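Brush care mornings return to the Curkberg studio

The brush care mornings start again in April, at the same place as before: the ground floor studio at Curkberg, through the side door on the yard. Doors open at 9:30 and we finish at noon. The cost is $6, payable on the day, and that covers soap, paper towels and coffee.

For those who have joined since the fall, these mornings are for anyone who uses brushes and would like them to last longer. Most people bring watercolor or oil brushes. Last year we also had sign painters, two model makers and a woman who restores picture frames. Makeup brushes are welcome too, and the washing is much the same.

Joonas Niskanen will lead the first session. He ran the repair bench at Mirkon for 13 years and has a simple routine that he teaches to everyone. Wipe the brush on a dry cloth before it goes anywhere near water. Use cool or lukewarm water and keep the bristles pointing down, so that nothing runs back into the metal collar and loosens the glue. Work the soap in with your palm, rinse, and repeat until the suds stay white. Shape the tip with your fingers and lay the brush flat to dry, with the head just over the edge of a shelf.

Drying was the part people asked about most last year. A wet brush stood upright in a jar will drain down into the handle, and after a few months the paint on the handle starts to crack. Once the brush is fully dry, a cup or jar is fine for storage, bristles up. Allow a full night for small brushes and longer for anything thick.
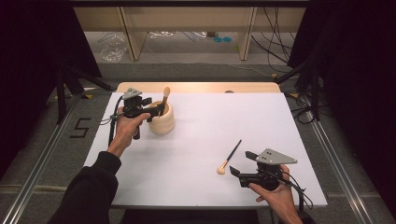

Please bring no more than six brushes each. We had a long line at the sinks last time, and some people left with half their set still dirty. If you have oil brushes, clean out as much paint as you can at home first. We can't have solvent in the studio sinks, and the building manager has asked us to repeat this.

The Snorradóttir shop on the corner has agreed to stock the plain olive soap that Joonas uses. It comes in a large bar that can be cut in 3, so you may want to share one. Standent will have a small table of secondhand brushes and palettes by the door — cash only.

There are 2 sessions planned for now, and a third if enough people want it. To book, put your name on the sheet by the kettle or reply to this newsletter. Parking in the yard is limited to loading, so use the street behind the library.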